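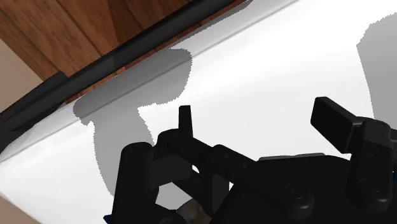 Donati Cabinet Works, Built-In Furniture Department

The Skonora Wall Bed Cabinet

The Skonora is a bed that folds up into a cabinet, for people whose guest room is also the office, the sewing room and the place where the exercise bike lives. Folded away it looks like a row of tall closet doors. Folded down it is a full or queen bed with a real mattress, which your mother-in-law will notice and may or may not mention.

We build every one to order in our Gimenville shop. You pick the width, the door style, the finish and what goes on either side.

What you get

Cabinet and bed frame in full or queen
Lift pistons matched to the weight of your mattress
Two reading lights with a switch you can reach lying down
Steel legs that swing out by themselves when the bed comes down
All wall hardware, plus spare screws, as one always rolls under something

Mattress not included. You can use the one you have if it is no more than 12 inches thick. Pillow-tops are a gamble. Measure yours before you order, and measure it at the fat part.

Sizes

Depth closed is 18 inches for both models. The queen needs 88 inches of clear floor in front of the wall, and that means clear. Ceiling fans are fine. Low coffee tables are fine if you are willing to move them at eleven at night.

Side units come 27 or 34 inches wide, with drawers, open shelves or a fold-out desk. The desk stays level when the bed comes down, so you can leave papers on it. We have tested this with papers. We do not recommend testing it with soup.

Finishes

White, bone, light oak, walnut stain and a dark green that Lev Lysenko in finishing talked us into. It has outsold bone ever since and he has been hard to live with. Custom color matching adds $140 per cabinet. Send us a paint chip or the name of the paint. A photo from your phone will get you whatever color your phone felt like that day.

Sample doors go out by mail. You may keep up to 3 and we won't ask for them back.

Walls and floors

The cabinet fastens to studs. If your walls are plaster, brick or something the previous owner did himself, tell us when you order and Vicente Troncoso will call to talk about anchors. He enjoys this more than you will.

Baseboards can stay. We notch the side panels to fit around them — just send the height and thickness. Floors that slope up to an inch across the width can be handled with the leveling feet. Past an inch, you have a different project.

Delivery and installation

We deliver and install in Gimenville, Botwood and the towns between. Two installers, most of one day. Please have the wall empty when they get there. Ismael Rezende runs the crew and has moved a great many aquariums in his career, and he would like to be done with aquariums.

Outside our area the Skonora ships flat with printed instructions, rewritten in December 2018 after several customers wrote in about step nine. Step nine is now four steps.

Orders placed by the end of February ship in spring. To get a quote, send us the wall width, the ceiling height and your mattress size. Drawings on envelopes are accepted.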